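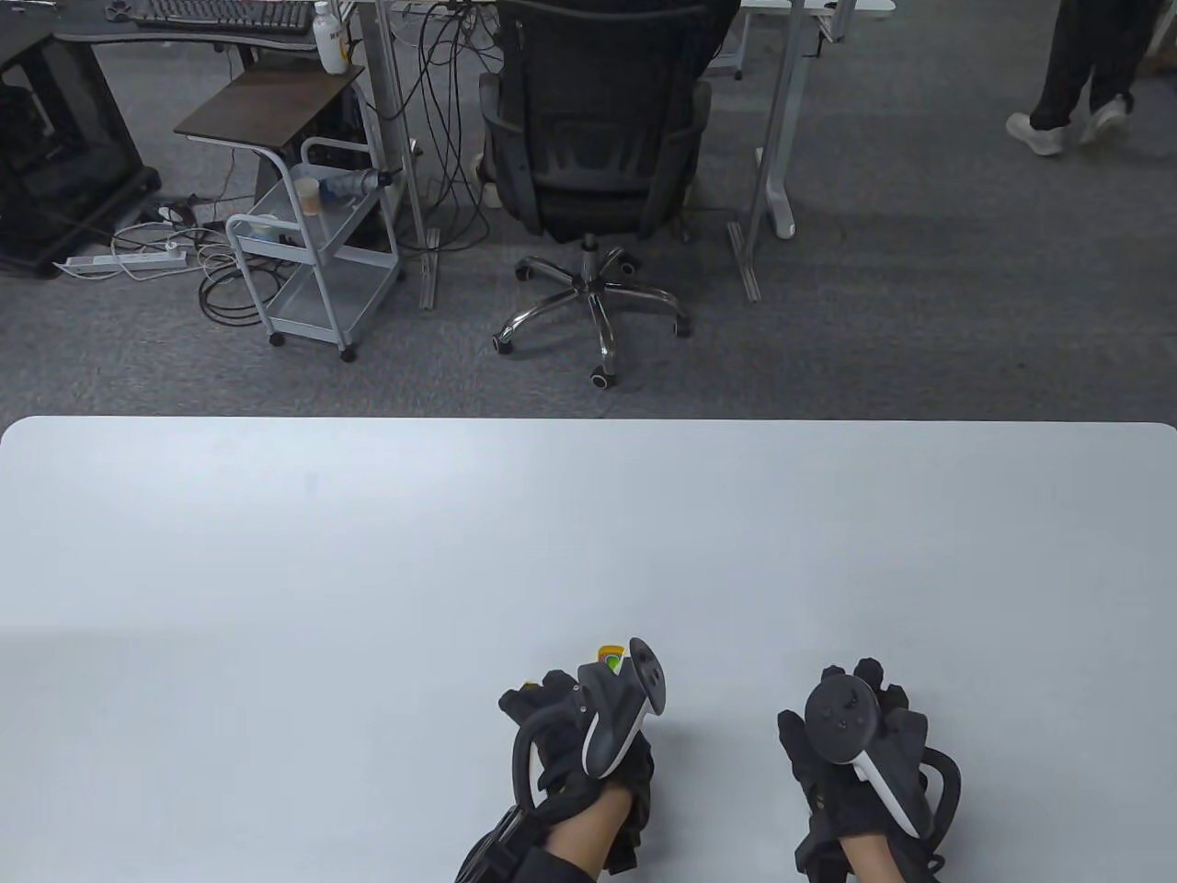 Tihomir Dumitrescu wants to know if you have to be good with robots before you can teach one anything, and he'd like a straight answer for once.

No! You have to be good at the task, and patient, and that's pretty much the list. I'd never touched a robot before I started doing this in Mirkstead, and my first afternoon was mostly me asking which strap went where. I've been answering the same emails ever since, so I put the answers on one page. If yours is missing, write to me and I'll add it.

What does "showing" mean, anyway? Do you program it?

I don't write any code at all. I do a thing with my hands, something keeps track of how my hands moved, and a camera keeps track of what I could see while I did it. Do that enough times and the people on the software side have something to train on. We say "demo" for one go at the task, start to finish, and you'll see that word all over this page because I can't stop using it.

By hand or by remote control? What's the difference?

By hand means I'm in the robot's place. I wear the gloves, or I carry a gripper tool around and pick things up with it, and there may be no robot in the building. By remote control means there is a real arm somewhere and it copies me while I move, so I'm watching it and steering it at the same time. People in our group call that teleop. I like both. Remote control is slower and makes me hold my breath (bad idea, breathe), but if the arm can't reach something you find out right away. By hand is quicker and feels more normal, only you can very easily do something the arm could never do, like rolling a spoon between two fingers without thinking.

Why spoons?

Everybody asks! Measuring spoons are cheap and they come in bright colors, and they're much harder to pick up from a flat table than you'd think. The handle is thin. If you come down too far you push the table, and if you don't come down far enough you get air. Our set of tasks is called Penuditz, and it has easy things in it as well — cups, blocks — but spoons are where new people learn the most, in my opinion. Also they don't break when you drop them, and you will drop them.

How many demos do you need for one task?

It depends on who's asking and what for. For a small task with the same few things on the table I plan on 50 to see if it's going anywhere at all. If it is, we go to 200, and we move everything around between them so the robot doesn't just learn one spot on the table. I'd take 70 demos with lots of variety over 200 that all look the same. Ask somebody else and you'll get another number, and they'll be very sure of it too.
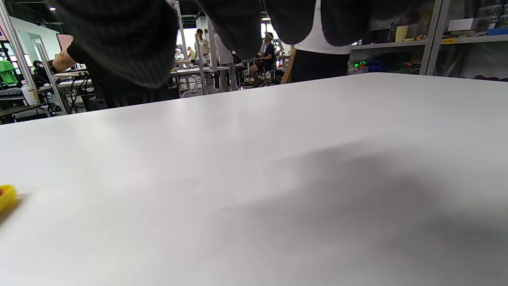 Variety sounds easy and it's a pain. You think you're putting things down at random and you're not, you've got a favorite corner and a favorite angle like everyone else. What works for me is having a second person set the table while I look away. If I'm by myself I shake everything in a box and tip it out, then only fix what's fallen off. I don't straighten the rest, even when I really, really want to.

Do I have to wear gloves?

Only for the glove tasks. They fit over your hand and they have cables, and at first you'll feel like you're wearing somebody's ski gear. Ten minutes in you forget. Take rings off, and if you have a watch take that off too. Snug is good, but if your fingertips tingle it's too tight and you should stop and redo the straps. Long nails are a bit awkward, so tell whoever is helping you and they'll sort out another size if there is one.

How slow should I go?

Slower than in your kitchen, faster than in a museum. What I tell people is to move like you're showing a five-year-old how to do it: no rushing, but you also don't freeze between every step. Stopping in mid-air to think gets recorded like everything else. If you need to think, think before the demo starts, with your hands at the near side of the table. That's our starting position and we come back to it at the end as well.

I messed up in the middle. Start over?

Depends how. If you dropped it and picked it up again in a calm way, keep going — that's useful, a robot drops things too and somebody has to show it what to do next. If you swore, waved your arms, knocked something on the floor and then went after it, scrap that one and start again. We keep a paper sheet for this with three columns: keep, scrap, ask. I put way too much in "ask" my first month and had to sit there and go through all of it later. Decide while you still remember.
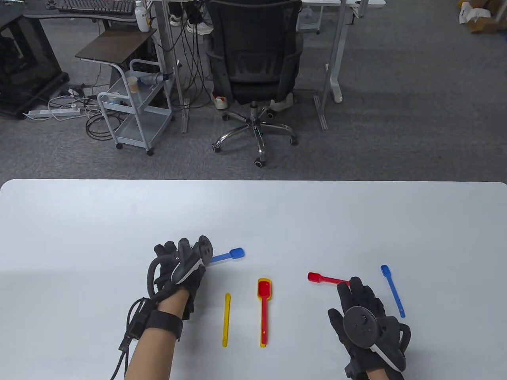
My robot picked up all my bad habits, a reader wrote to me in August, and now it taps the table twice before every grab, so is there any way to get that out again?

Oh, I laughed, and then I checked my own demos and guess who slides everything a little to the left before lifting it. It's very common. You can get it out, but mostly by giving it more demos without the tap, or by pulling the worst ones from the pile. The cheaper way is to have a different person do part of the set from the beginning. We try to split every task between two people at least. They'll have other habits, sure, and those wash each other out a bit. Watch your first 13 demos back before you do any more. It's boring, and it would have saved me a whole afternoon once.

Left hand, right hand, or both?

Whatever the task sheet says, and if it says nothing, use both the way you normally would, as long as you do it the same way through the session. Changing hands halfway is the thing that gives the software people in Gornau a headache. Left-handers are very welcome, by the way! We never have enough of you.

Does it matter what's going on behind me?

Less than you'd fear. People walk through, somebody's working at a desk, there's stuff on the floor. A real kitchen is like that too. What I do care about is the table itself: if your coffee is on it in one demo it's in the training, so keep the coffee somewhere else. And ask anyone who could end up on camera before you begin.

Can kids try it?

At open afternoons, yes, with a grown-up, and with the hand-held tool only. The gloves are too big for them. We don't keep those recordings.

Can I practice at home first?

You can! Put some spoons on a table and pick them up with kitchen tongs, one at a time, into a bowl. Sjögren, the short guide we hand out to new people, has a page of exercises like that, and the tongs one is by far the best. If you can do it without the bowl rattling you're ahead of where I was.
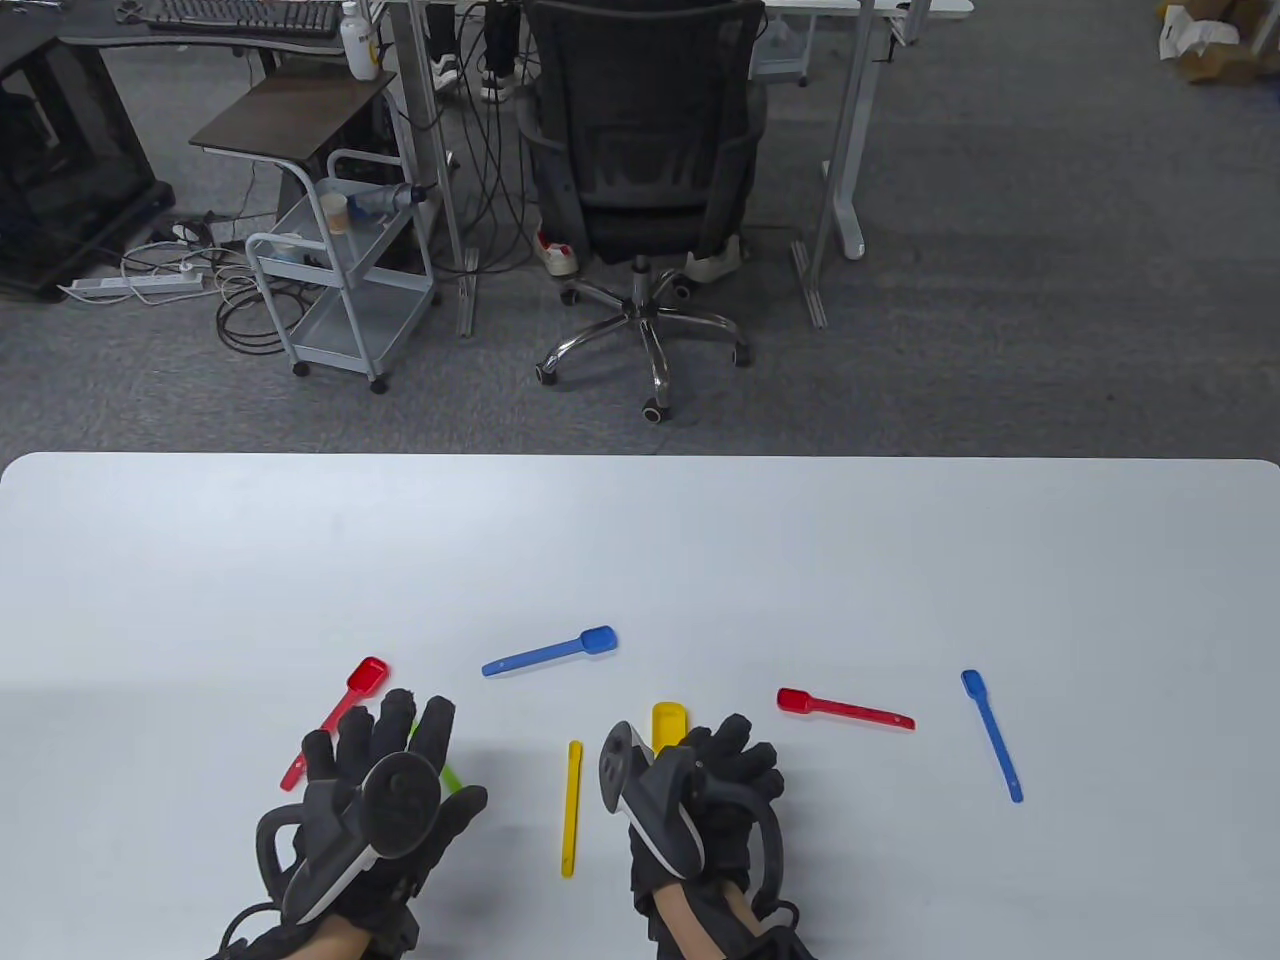 Lumturie Begović

I last went through this page on 7th May and changed the bit about starting position, which used to say hands in your lap. Please don't do that anymore. If you printed the old version, cross it out.

One more that came in while I was typing: do your arms get tired? Yes, mostly the shoulders. I stop after every block of demos and get up and walk around, and I drink something well away from the table. If you have a bad shoulder or wrist, say so when you sign up and we'll put you on short tasks, or on setting the table, and we always need people for that too.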